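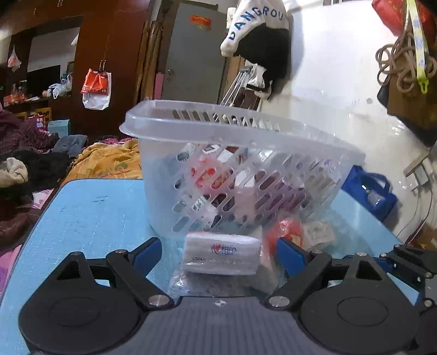 **Can a machine tidy a room yet?**

Parts of the job can be done, slowly, in rooms it has been prepared for. Picking up a firm object and placing it in an open container is mostly solved. Bags, cloth and anything stored behind or underneath something else remain difficult, and a person still has to be close by.

## Visit to Wedero, Zollimgate, 27th February

Wedero opened its test building at Zollimgate to trade visitors for one day. I went for the household section in the morning and stayed for the shop-floor section after lunch. The notes follow the order of the tour. Where a figure is given, it was on the company's own display boards or was supplied by staff in answer to a question. I had no means of checking any of them.

The site is a former cold store at the far end of the industrial estate. Visitors sign in, leave bags at the desk and are given a badge and a pair of slip-on toecaps. The toecaps are required for the whole building, including the parts with carpet.

### Household section

The household section is laid out as a small flat without ceilings. Kitchen, bathroom, bedroom and hall are separated by partitions low enough to look over. A walkway runs round the outside, and the demonstrations are given from there.

The machine used was a Pametti, a wheeled base with a lifting column and two arms. It carried parallel grippers supplied by Szulc, with soft inner pads. The pads are a consumable. Staff put the service interval at 1000 grasps, after which the surface is too polished to hold plastic film reliably. On smooth card and glass they last longer, though no separate figure was offered.

**Clearing a table.** The table held crockery, a jug and some cutlery. Cups and bowls went into a tray without trouble. The jug was taken by the body, the handle being treated as an obstacle. Cutlery lying flat was slower. The gripper pushed each piece to the table edge and took it from there, and one fork went on the floor. The machine noticed the loss, looked for the fork, and left it. I was told that floor retrieval was switched off for the day as visitors' feet were being detected as objects.

**Sorting mixed shopping.** I spent longest at this one. The task is to take packaged goods out of a basket and sort them by where they are to be stored. Boxes and tins presented no problem unless they were wedged. Plastic bags did. A bag has no fixed shape, its surface reflects the lights, and the useful place to hold it moves as soon as it is touched. A clear bag is worse again, as the camera picks out the packet inside and the planner is inclined to aim for that.

The picture at the head of this report is a fair specimen of the problem: a bag with a printed packet and something crumpled in it, held between two blue pads, with a slotted basket of further packets behind. A person would take the bag by any loose corner and think no more about it. The software has to decide whether the bag and its contents are one object or several, where the weight lies, and whether the film will bear it.

The display board gave the result for bagged goods as 276 successful transfers out of 400 attempts. A transfer was counted as successful if the bag reached the correct container and nothing fell out. I asked whether a second try at the same bag was entered as a new attempt. It was, so the board describes grasps and says little about how often a whole basket is finished without help. The latter figure had not been collected. In my view it is the one that a household would want.

The failures were grouped on the board by cause. In descending order these were:

- film slipping between the pads during the lift
- two bags taken together
- contents shifting and turning the bag out of the grip
- film caught in the basket openings
- bag released in the wrong container

The slipping had been reduced by closing the gripper more slowly and lifting in two stages, with a short pause between them. The pause lets the contents settle. It also makes the machine look as though it has stopped, and several visitors walked on during it.

**Making a bed.** The duvet was squared by both arms working from the foot of the bed, and the result was acceptable. Pillows were placed by dropping. The demonstration began from a bed that had been stripped and laid with one duvet. I asked to see it done with several blankets and some clothes left on top. The request was declined politely. Separating one layer of cloth from another is listed as work for June.

**Wardrobe and shelves.** The Pametti can open a hinged door if the handle is a type it has been shown. It can hang a coat on a hook but takes it down unreliably, particularly where two garments share the hook. Deep shelves are limited by the wrist, which is wider than the gripper and meets the shelf above before the fingers reach the back. Szulc has a narrower wrist in preparation. A sample was on the bench, unpowered, and looked a good deal better suited to the job.

### How the examples are collected

A side room was given over to hand-held grippers. These have the same fingers and pads as those on the machine, with a camera mounted behind them. A person carries one about and does the chore with it, and the recording is used for training. No robot is needed, so the work can be done in ordinary homes with all that they contain.

Visitors were allowed to try. The tool is heavier at the front than it looks and the wrist tires quickly. It is also instructive – I found it awkward to pick up a bag of rice with two flat pads, even with my own eyes and judgement to guide it. Some part of what is reported as poor software is simply the consequence of having two fingers. After several attempts I had learned to bring one pad under the folded seam and close from the side. Staff said that most people arrive at the same method, and that the machine trained on their recordings has picked it up as well.

The rooms used for recording are left as found. This is a change from earlier practice, when operators tidied before starting. Models trained on tidy rooms did well in the test flat and badly elsewhere, chiefly on account of objects hanging in front of other objects. Cords, straps and coats on hooks were mentioned in particular.

### Shop-floor section

The second half of the building is fitted out as a goods-in area with racking, a packing bench and a short conveyor. The contrast with the flat is marked. Totes are of one pattern, the lighting is even, and each item carries a code. The same arm and the same gripper worked faster here and made fewer mistakes.

Three jobs were shown:

| Job | Outcome on the day | Remarks |
|---|---|---|
| Emptying totes of boxed goods | Completed | One stop for an unreadable code |
| Packing mixed orders | Completed with help | Soft packs placed by hand |
| Cutting and folding used cartons | Cutting only | Folding done by staff |

The carton job deserves a note. Cutting the tape is done with a guarded blade and was neat every time I watched. Folding needs both arms and a flat surface larger than the carton, and the packing bench is too narrow for it. A wider bench is on order. It seems a simple thing to have held up a whole task.

For suction the position is different. A cup handles sealed boxes better than any pair of fingers, and the packing cell has one on a tool changer. It was of no use on loose bags, where the film is drawn into the cup and the contents stay where they are. The change between tools takes long enough that the planner groups all the suction picks together and leaves the bags until last.

### Supervision

One member of staff stood at each demonstration with a stop button, and a second watched from a desk and could take over by remote control. I asked how often the desk had stepped in during the morning. The log was shown to me without hesitation. Most entries were for the shopping task, and most of those were for bags taken together. The bedroom had few, for the reason given above.

Wedero's stated aim is for one person at the desk to look after several machines. On the evidence of the log this is within reach for the goods-in area. For the household section I would put it further off. An error in the racking leaves a box on the floor, whereas an error in a kitchen may leave a split bag of flour under a wheeled base.

### Points to follow up

- Completion rate for a full basket, unassisted.
- Pad wear on thin film as against heavier bags.
- Whether the narrow wrist from Szulc fits the present Pametti arm or needs a new mounting plate.
- Repeat of the bed task with layered blankets, after the June work.
- Noise. The lifting column was audible from the walkway throughout, and no reading was available.

Parking at Zollimgate is limited and the bus stops short of the estate. The toecaps are collected at the door.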